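Landale Toy Library
Progress report to the Menon Fund, second period

Dear Ayman Yammine,

You asked for a short report this time. The last one ran to eleven pages with an appendix on glue, and I have taken the hint.

Where we are

The grant pays for the Olix line, our set of push-along and pretend-play toys for children under five, lent free to families in Landale. As of 7/1/23 we have made 287 toys and logged 2276 loans. The most borrowed toy is still the dump truck. The least borrowed is the educational abacus, which has been out six times, four of them to my sister.

What went well

Switching the truck axles from glued to pressed was the best money we spent. The old ones came off if a child looked at them with purpose. We have had no axle failures on the new trucks, and the complaint folder is now mostly about the siren on the ambulance. Parents would like it quieter. Children have been asked too, and their view is on record as the opposite. We are fitting a smaller sounder and expect to please neither side.

The Rinia branch opened on time. It is a cupboard with a desk in front of it, but it has a sign and regular hours, and it accounts for 1476 of the loans, well over half. The main site has taken this quietly.

What went less well

The floating ducks floated on their sides. We had tested the sample in a sink, upright, held by an adult. The whole batch has been called back and will get a weight in the base. Cost of the fix comes out of the packaging line in the budget, where we saved by dropping the printed boxes. Cloth bags do the job and survive being sat in.

The jigsaw puzzles are also behind. Pieces go missing at a rate we did not plan for, and our spare-piece scheme assumed people would know which piece they had lost.

Next period

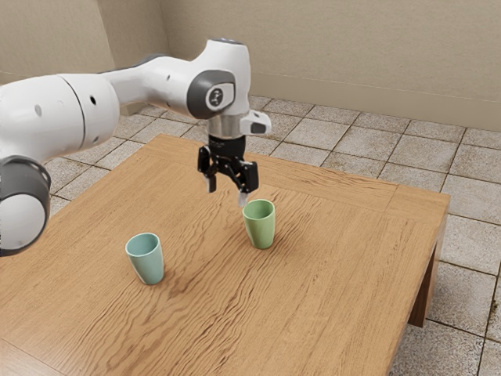 The pretend-play sets come next, starting with the tea set, and the open question is how few parts we can get away with. The first plan had a pot, a tray, saucers, spoons and a sugar bowl with a lid, all of which would be under a sofa by the weekend. I now lean toward something much plainer, a pale green cup on a wooden table being about as much tea party as a two-year-old needs. Saucers can wait until the three-year-olds write in. We will lend a short run from Rinia first and see what comes back.

After that we will relaunch the ducks, upright, in November. We are not asking for more money in this report. I am told the custom is to mention it anyway, so please consider it mentioned.

Receipts are in the second envelope, in date order except for the ones from the paint shop, which fade.

With thanks,
The Toy Library Coordinator, Landale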